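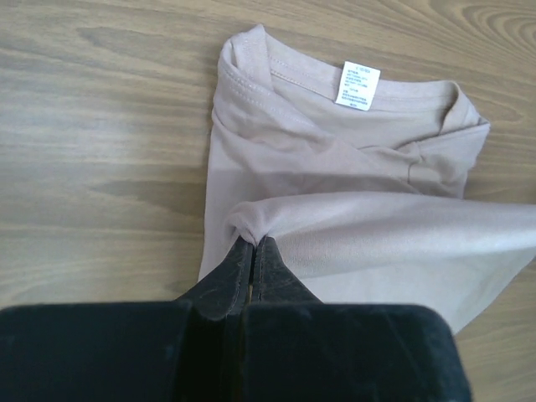 Progress report no. 2: Student Project "Wudance" (garment folding)

To: Tramley Education Fund
From: Robotics Club, Gimton Technical College
Date: 7th June

Work since February

The students now work on the T-shirt task. The gripper takes the cloth between its two fingertips, lifts one part of the shirt and lays it over the rest. We began with towels, which were easier, as a towel has no collar and no sleeves. With shirts, the neckline often rolls over and the arm then picks up two layers together – this is still our main difficulty.

The group has recorded 1,666 folding attempts. The goal in our application was 3,000 before the end of the school year. We will not reach it, and we ask to move this goal to the next term.

Training

The Ngau workshop gave us 37 hours on their bench for calibration. After this, the students rewrote the part of the program that chooses the grasp point. They also keep a logbook of failed grasps, with the reason for each one.

Budget

The costs for the arm and the spare fingertips are as planned. For garments we spent less than expected, so we would like to use the remainder for a second table lamp.

Next steps

– Sort the recordings and remove the incomplete ones.
– Test 30 shirts that the program has not met before.
– Prepare the demonstration for the open day at Gimton.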